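Search the community Enter keywords Go

Two-color cabinet doors: go for it or play it safe?

Posted in Kitchens & Storage by Gert Motaung, May

Hi all! We moved to Plembridge over the winter and I've finally reached the part of the house I've been dreaming about, which is the tall pantry cabinet at the end of the kitchen. It has two full-height doors, flat, no molding, and at the moment both are the color of old oatmeal. I want to paint them. Two different colors. My husband thinks I've lost it (lovingly) and my sister in Leone says go for it and send pictures.

What I have in mind is one warm door and one cool door. I have a sample pot of a soft brick pink and another of a gray-blue, and I have been carrying the lids around the house holding them up to things for a week. The kitchen gets sun until about lunch and then goes quite flat and dim. Walls are tile up to the ceiling on that side, a green I didn't choose but have come to love.

So my questions, in no order:

Does a two-color pair work on a tall cabinet or does it end up looking like a playroom? How do you pick which color goes on which side? The doors have a factory finish, kind of satiny, and I don't know if I need to take it back to nothing or if a scuff is enough. And handles. The current ones are tiny knobs and I want long bars, really long, the kind you can grab anywhere. Is that a pain to fit on doors that already have holes in them?

Budget is 90 for paint and primer, and handles come out of a different pot (my birthday). I have a free weekend coming up and more enthusiasm than skill. Thank you!!

Kaiwen Xia

Oh, do it! I did almost this exact thing in our old place in Gurnstead and it was my favorite piece in the house by miles. I still miss it.

On whether it works: yes, as long as the two colors are about the same strength. What goes wrong is when one is bright and the other is faint, and then your eye goes to the bright door and the other one looks unfinished. Take a photo of your two sample lids on your phone and turn it to black and white. If they come out as close to the same gray, you're in good shape. If one is a lot darker, ask the paint counter to mix it at half strength and try again. Mine took three goes and I regret none of them.

Green tile helps you, too. Green sits happily between a pinky orange and a blue-green, so the wall does a lot of the work of tying them together. I'd nudge your gray-blue toward teal if you can stand it.

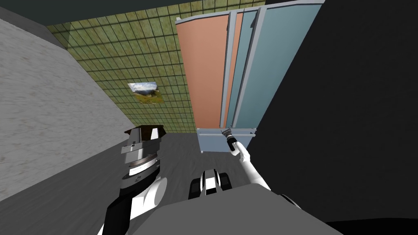 Salmon and teal doors with long pale gray bars, green tile behind. A render, but the colors are close to what I mean.

For which side gets which, paint two big pieces of card, tape them up, and live with them for a few days. Look in the morning and look again at 9 p.m. with the lights on. I was sure I wanted the warm one on the right, and I swapped them on the second evening and never looked back. The warm color next to the doorway made the whole end of the room feel closer, in a nice way.

Now the finish. You do not need to strip it! Here's what I did:

Take the doors off and mark the hinges with tape so they go back where they came from.
Wash with sugar soap or a degreaser, then wash again with plain water. Kitchens are greasier than you think, especially up high.
Scuff with 180 grit until the shine is gone. You're dulling it, so stop before you get to bare wood.
Wipe, then one coat of bonding primer. Leave it overnight.
Two thin coats of enamel with a small foam roller, with a light sand in between.

Thin coats really matter on a flat door. Any sag shows up the minute the sun hits it sideways, and a tall door has a lot of room for sags. Lay them flat on blocks if you have the floor space. And then be patient — it'll feel dry long before it's hard. I rehung mine too early and the two edges stuck together like a book. I had to ease them apart with a plastic scraper and touch up the corner.

Long bars are wonderful and I will not hear a word against them. My kids could reach the low end and I could reach the top. Fill the old knob holes before you prime (two-part filler, sand it flush, fill again if it sinks), then drill fresh ones from the front with a scrap block clamped to the back so it doesn't splinter. Measure from the top of each door and check against the floor as well. Old houses lie.

Please post the after!

Vodville

I'd get the same color on both personally but it's your kitchen. Agree with the bonding primer.

One thing on the bars, check what's beside the cabinet before you buy. Long handles stick out and if a door opens back against tile you'll chip one or the other. Stick-on bumpers cost next to nothing. And check the screw length, the ones in the packet are often too long for thin doors.

Gert Motaung

Kaiwen, I did the black and white trick standing in the hallway in my coat and my pink is SO much lighter than the blue. That explains a whole week of squinting! Going back for a deeper one tomorrow, and I'm asking for a teal while I'm there.

Vodville, good call on the bumpers. The left door does swing close to the wall. I'm going to hold a broom handle against it tonight and see how much room there is.

Last updated: May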